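Wanted: someone to look after Kettle with me

Hi, I'm Senga, and I run the pellet cell at Trinum. We call it Kettle (it rumbled like one when we first switched it on, and the name went on the paperwork before I could stop it!). I'm looking for a second cell technician to start in March, at our Pirkcombe workshop, four days a week.

Kettle is one arm, one vibrating feeder and a scale, and it portions out plastic pellets into sample jars all day long. On a good day it gets through 420 jars. On a bad day a pellet gets under the feeder tray, the scale drifts, and you and I are on our knees with a flashlight. I love those days a little bit, and I hope you will too.

So what would you be doing? Mornings you'd zero the scale, check the arm's home position and wipe down the feeder sensor. Between batches you empty the hopper and brush up every stray pellet before the next grade goes in, which sounds dull until you've had to throw out a whole run over a handful of the wrong stuff. Every 3,000 jars or so we swap the suction cups and regrease the feeder mounts. Reece Cropper, who built most of the cell, will show you the wiring and let you loose on the controller once you've shadowed him for two weeks.

You don't need a degree. I'd like you to be handy with hex keys, okay with reading a simple wiring diagram, and the kind of person who writes down what they changed. If you've worked on a Kendum feeder before, please tell me, I'll probably call you the same day! Gloves and tools are on us.

To apply, send me a page about something you fixed and how you knew it was fixed. No cover letter, please. Baldur Vestergaard in the front office can answer questions about pay and hours, and you're welcome to come by and see Kettle running first.

Senga Crichton
Posted 2022-02-12
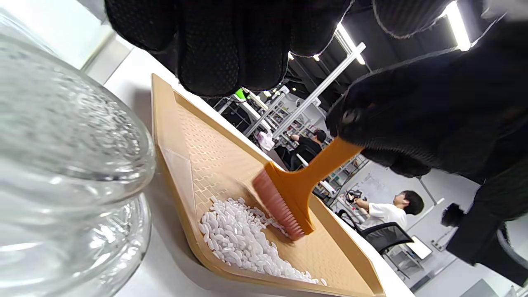 Page 2 of 4

Cleaning up between batches: brush, tray, jar, and plenty of small white pellets.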